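Killine Tabletop Oil, satin finish
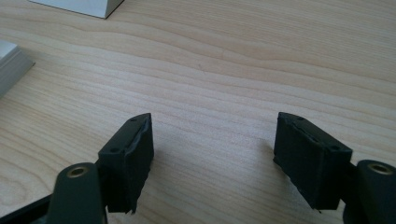
I started mixing this oil for my own kitchen table, which had been through two coats of supermarket polish and still showed every water ring. It took me most of a winter to get the blend right. The first batches were too sticky, then one was so thin it ran straight off the end grain and onto my shoes!

What's in it: linseed oil, a little beeswax, and orange oil to loosen it up. It smells like a craft store for a day or so and then the smell goes. The satin finish is the one I'd pick for pale woods, as it lets the grain come up without making the top look wet. If you have a darker table you might like the Ultari blend better (same base, more wax, a bit more shine).

How I put it on

Wipe the table down with a damp cloth the evening before and let it dry overnight. Pour a small puddle in the middle - a spoonful, no more - and push it outward with a cotton rag, going with the grain. Old T-shirts work great. Leave it for 20 minutes, then come back with a clean rag and take off everything that hasn't soaked in. People skip this part and then write to me about tacky tables, so please don't skip it. Bare wood wants 3 coats with a night between each. A table that's been oiled before is usually happy with one.

Please lay the used rags flat outside to dry, or drop them in a bucket of water. Rags soaked in linseed oil can heat up and catch fire if you leave them balled up in the trash.

Sizes

Small tin: covers a four-seat table, 2 coats
Large tin: enough for a big dining table plus the benches
Refill pouch: same amount as the large tin, and it fits through your mail slot

The lids are a tight fit. I pry mine open with the back of a butter knife, and a tap with a rubber mallet closes them again.

Will it work on my table?

If the wood is bare, oiled or waxed, yes (with wax, wash it off first with the Dantas soap or the oil just sits on top). If it's varnished, no, you'd have to sand back to the wood. Veneer is fine too, but go easy on the sandpaper, there isn't much there to sand. I wouldn't use it on anything that sits outside all year. For garden furniture I send everyone to the Zotton deck oil, and I use it on my own porch swing.

Shipping

I pour in small batches, so if the large tin shows as sold out it'll be back, normally in a couple of weeks. Orders in before noon go out the same afternoon. November gets busy, so leave yourself a few extra days if it's for the holiday table. We've sent out almost 2,000 tins so far and I still stick the labels on by hand, a little crooked.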